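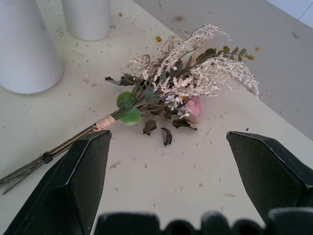

Ticket 2553 - Mixed bouquet sheds and won't hold its shape
Product line: Zilano dried and artificial stems
Status: Solved, left open for comments
Opened: November

What's the problem?

I love this bouquet and I want to keep it going for years, so please help! It's the mixed one with the creamy grass plumes, a soft pink rose, little white daisy-type flowers and a bit of round-leaved greenery, all tied with a pinkish-beige wrap just below the heads. Two things are bothering me. Every time I pick it up the plumes drop fluff all over the table, and when I stand it in my tall glass vase the whole lot slumps over to one side. There are also some dark, withered leaves hanging off the underside and I can't decide whether they're meant to be there.

What have you tried so far?

Shaking it outside (more fluff, on my coat this time). A narrower vase, which squashed the plumes. I also tried the hairdryer on high and I don't recommend it.

Reply from Rirnell support, 9.40 am

Thanks for writing in, this is one of our favourite bunches to look after! Please try the following in order and tell us how each one goes.

Step 1. Lay the bouquet flat on a clean table and leave the wrap on for now. Flat is much kinder to the plumes than upright.

Step 2. Take it outdoors or put it over a sheet of newspaper, and give the plumes a light mist of ordinary unscented hairspray from arm's length. Keep it off the rose and the daisies, as it can leave artificial petals tacky. Let it dry for an hour. One light coat, then a second if it still sheds.

Step 3. Look at the withered leaves one at a time. If a leaf crumbles when you touch it, snip it off close to the stem with small scissors. If it bends, it's fine to keep, and plenty of people like the darker bits against the pale grass.

Step 4. For the slump, loosen the wrap, turn the heavier stems so they cross the others, and tie it again a little lower down. A spiral of stems stands up far better than a straight bundle.

Step 5. Dust the rose with a dry, soft paintbrush. No water anywhere near the plumes, please.

Update from customer, 4.15 pm

Steps 1 and 2 worked a treat! Two coats and I can carry it across the room without leaving a trail. I took off one crumbly leaf and kept the others - they've grown on me. Step 4 is still giving me trouble. It stands, but it leans as soon as I let go of the vase.

Reply from Rirnell support, 4.50 pm

Brilliant news on the shedding. For the lean, pour 400 g of dry sand or small gravel into the vase and push the stems down into it. Our Plikik vase filler does the same job, but anything clean and dry will do.

Update from customer, 7.20 pm

Gravel from the garden centre, rinsed and dried in the oven. It stands up straight, with the long droopy plume hanging over the side exactly how I wanted it. So pleased! Marking as solved.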